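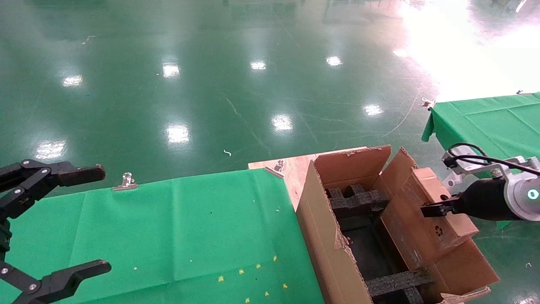
Clodagh Foley wrote in to say that anyone who keeps an empty box is storing air, and paying rent on it. She was replying to my piece in March on lofts, in which I admitted to hanging on to most of the packaging that comes into the house. She lives in a flat in Vukitdale with one cupboard, and her rule is that the box goes out on the same day as the thing comes in. Several other readers agreed with her, some quite sharply.

I can see the point, and for most boxes I have come round to it. A plain carton with nothing in it can be replaced for next to nothing. The supermarket in Jarley leaves a stack of them by the tills. If I need one I can have one in ten minutes, and until then the supermarket can look after it.

My argument is for the other sort, the box with an inside. By that I mean foam with compartments in it, or card dividers, or one of those moulded pulp trays that look like egg boxes. The cardboard round the outside is only a wrapper. It can be scuffed, it can have a ragged hole down one side where the tape was pulled off in a hurry, and it will still do the job with a strip of parcel tape over the damage. The insert can't be bought at the till in Jarley or anywhere else I have tried.

I learnt this when we moved from Pant. We had a set of Bruletier glasses, a wedding present, and I had thrown away the box they came in years before, because it was big and my wife wanted the shelf. For the move I wrapped them in newspaper and put them in a wine carton. Two broke. The replacement glasses were £53, and when they came they were in a divided box very much like the one I had put out for the dustmen. That box is now in the loft with the spare room curtains on top of it. We have moved house once since and the glasses travelled in it without any newspaper at all.

People say foam is ugly and bad for the planet, and I don't disagree. I would like to see a lot less of it made. But a block of foam that has already been made does no more harm in my loft than it would in a landfill, and it does some good. Black foam with a grid of square holes in it will hold Christmas baubles, jars of paint, camera lenses, the odd parts of a sewing machine and more or less anything else that rolls. Mine held seed potatoes one spring. You can leave holes empty, and you can put a smaller box in on top if there is room, which uses up the height that Clodagh calls air.

There is the question of what to write on it, and here I think most people who keep boxes let themselves down. A box that says "Misc" might as well be thrown away. So might one that still has the old contents printed on the side and something else within. I write on the end as well as the top, since the end is what faces out on a shelf, and I cross through whatever was there before. My brother-in-law runs a numbered system with a notebook and has reached 491. I find that excessive, but he does know where his bicycle pump is.

I also think people pack badly because they pack on the floor. If you kneel over a carton you can't see into the bottom of it, and after half an hour you start dropping things in to get it finished. A table makes it better at once. Put an old cloth over one end so that the china has something soft to wait on, and stand the box on the bare wood at the other end, where it won't drag the cloth about when you turn it. Bulldog or binder clips along the edge will stop the cloth sliding. Fold the flaps right up and leave them up until you have finished. I am told this is fussy. It takes a minute to set up and I haven't chipped a plate doing it.

The smaller box that goes inside the bigger one deserves a word. It tends to go in last, at a slant, because there is a gap and it nearly fits. If it nearly fits, take it out again. A tilted box will settle on the journey, and whatever is beneath the low corner takes the weight. Either clear a level place for it or let it travel by itself.

Where I do give way to Clodagh is on quantity. When I went up to the loft on Wednesday to check what I was defending, there were over 70 boxes, and the ones with a proper inside came to 5. The rest were shoe boxes, carpet sample boxes, a kettle box for a kettle we no longer own, and a great many plain cartons folded flat behind the water tank. I have started taking those to the recycling a car boot at a time. The kettle box went first.

So I would amend her rule. If the box is only cardboard, let it go the same day. If it has been shaped to hold something, keep it for as long as you keep the something, and after that see what else will go in the holes. In a flat with one cupboard I accept that this may mean keeping one box. I would put it on top of the cupboard, with the label facing out.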